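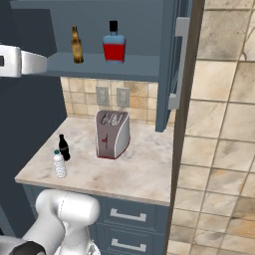 Why did the arm keep moving after the stop command was sent?
The stop command went into the same queue as the motion commands, so the arm had to finish the moves already waiting before it read the stop.

Project report, Taltis group
Submitted Oct 5, 2024

1. Background

Our project was to write a controller that moves a bottle from a kitchen counter to an open shelf above it. We worked in simulation the whole time. The kitchen model came from the course files and has a marble counter with a toaster and bottles on it, a shelf unit over the counter, and cabinet doors that can be opened. We called our controller Mosgate. The planner we used under it is the one from last year's class, called Lanham, and we changed very little in it.

We started in April with the arm moving to fixed points, then added grasping. The fault in this report showed up after we added the shelf task.

2. What happened

During a long test the planner picked a path that took the gripper too close to the upper cabinet door. Our distance check saw this and sent a stop. The arm did not stop. It went on for 900 milliseconds, hit the edge of the door, and pushed against it until the simulator reported a joint force error and ended the run.

At first we thought the distance check was late. We printed the time of each check and the time of each stop message, and they matched. The check was working. The message was sent when it should have been, and the controller read it late.

3. Finding the cause

Mosgate had one queue. The planner put waypoints in at one end and the motion loop took them out at the other. When we wrote the stop function we used the same queue, as that was the only channel between the two programs. In our early tests the queue was nearly always empty, so a stop was read almost at once.

The shelf task made the queue longer. Lanham sends a whole path in one go, and the path up to the shelf has many more points than a move along the counter. A stop sent near the beginning of the path had to wait behind all the rest.

We confirmed this by sending a stop by hand at different times in the same path. The earlier we sent it, the longer the arm took to react. With the counter move we could hardly see a delay.

There was a second problem. After the stop was finally read, the controller held the current target, and the target was on the far side of the door. Holding it meant pushing. This is why the force kept rising after the contact.

4. Changes made

The stop now has its own flag, which the motion loop reads at the start of every cycle. One cycle is 5 milliseconds. When the flag is set, the loop clears the queue and sets the target to the measured joint position.

We also added a force limit in the motion loop. It does not depend on the planner or on the distance check. If any joint goes over the limit the flag is set from inside the loop.

The last change was to the collision model. Lanham had the cabinet door stored as closed, so an open door was free space to the planner. We now read the door angle before each plan. Bowen, the group working on the drawer task, found the same mistake with their drawers and used our fix.

5. Results

We ran the shelf task 700 times with the new controller, with a forced stop at a random time in each run. The longest stopping time was 90 milliseconds, and most of that was the arm slowing down. No run ended in a force error.

6. Limits

All of this was in simulation. The message delay between programs on one computer is very small, and on a real arm with a network link it would be larger. A software flag is also no replacement for a hardware stop button. We did not test what happens if the motion loop itself hangs, and with the current design nothing would catch that. A separate watchdog program should be the first thing added by whoever continues the project.

The old queue code is still in the repository under the name stop_v1. It should not be used.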